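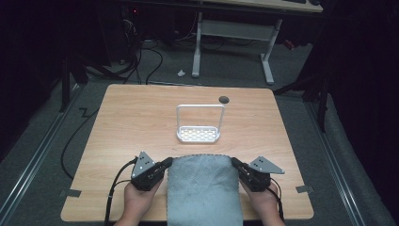
Figure 3. Towel on a light wooden tabletop.

4.2 Do households reuse towels as often as they say?

Most estimates of water use from home laundry rest on a single survey question: how many times do you use a bath towel before you wash it? We have doubts about this question. People answer it quickly, and they answer it with round figures that look more like a house rule than a record of what happened in the bathroom that week.

The Stadon survey reached 214 households in Zetuvdale and asked the question in November, when towels dry slowly indoors and tend to be washed sooner. Rimkutė took the answers at face value and built a yearly figure from them. Vītola later used the same figure for Prandby, a town with softer water and a good deal more outdoor drying. Neither author tested whether the answers matched the laundry. The Prandby estimate in particular asks one cold month in one town to stand in for a full year in another.

There is also the matter of what counts as a use. Some respondents seem to have counted a shower, others a day, and a towel shared by two people can be entered either way. The survey form gave no guidance on this. Rimkutė treats the difference as noise that cancels out over the sample, but we see no reason why it should - larger households share more towels and also run more loads, so the error leans in one direction.

Fabric weight is a smaller problem, though it is handled no better. The yearly figure assumes that every load holds the same amount of terry cloth. Hand towels and bath sheets are entered as equals, and dish towels, which many homes wash in the same load, are left out.

We do not claim that the published figure is wrong. It may be close to the truth by luck. Our point is that the spread around it has been understated, and that the advice to households drawn from it (wash less, wash fuller loads) has been given with more confidence than the data allow. Section 4.3 repeats the estimate using wash diaries kept by a subset of the same homes.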